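### 4.2 Getting the processor down to the socket

We built the whole cell in the workshop Venla Hämäläinen and I share, mostly on weekends, and it shows. The gripper code is called Skalulel, the jig software is Sturkel, and the two still argue over who owns the home position. I'd wanted one name for everything, but Venla got there first!

The task in this section is the one I was most nervous about: bring a CPU to an open socket and stop short of it, so the wrist camera can check the alignment before anything goes near the pins.

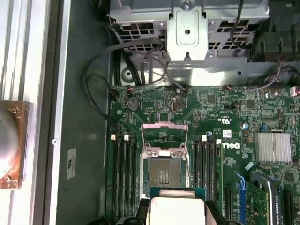
Alignment is done on edges, and I tried a lot of edges before settling. Memory latches were my first pick (white on black, lovely contrast), but they move when you bump them. With the load plate flipped up and the chip hanging just below the socket, the gold pin field makes a much better target, so that's what Skalulel looks for now. Guido Zanetti suggested adding the heatsink fins as a second reference and I'm still on the fence – they shine a lot.

We logged 138 approaches with this setup, and 43 of them needed a second look before the code was happy with the angle. Most of those came from our first evening, when I had the exposure set far too high.

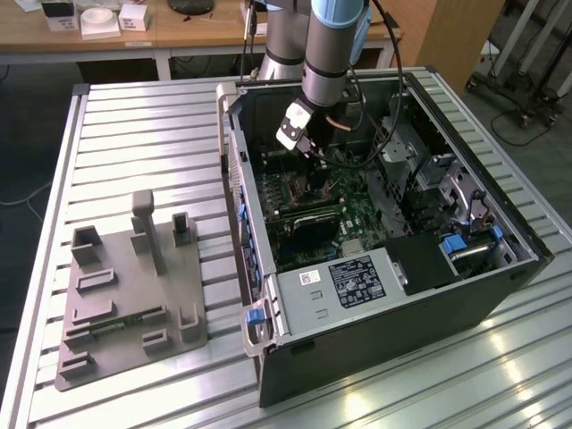 The jig went through more versions than I'd like to admit. Eskil Skjelbred kept telling me to leave more clearance for the fingers, I kept saying it was fine, and he was right (sorry, Eskil). The layout files are in the Esto folder of our repository, along with the offsets for each holder.

**Figure 7.** Approach and inspection poses in the shared workshop cell, from the wrist and fixed cameras.
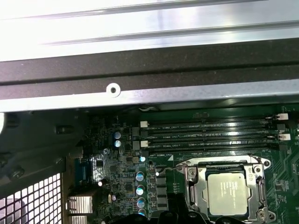 Glare is still our worst enemy. Bare metal fools the edge finder far more often than cables do, and I really expected it to be the other way round. We now throw away any edge longer than the socket itself, a crude fix that took me 31 lines and one long Sunday.
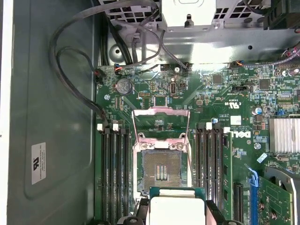 For the next round I want to slow the last stretch of the approach and save every camera image along the way – right now we only keep the final one. Venla would like to try a softer fingertip first, and we'll probably do hers in December and mine after that. Section 4.3 covers the force limits.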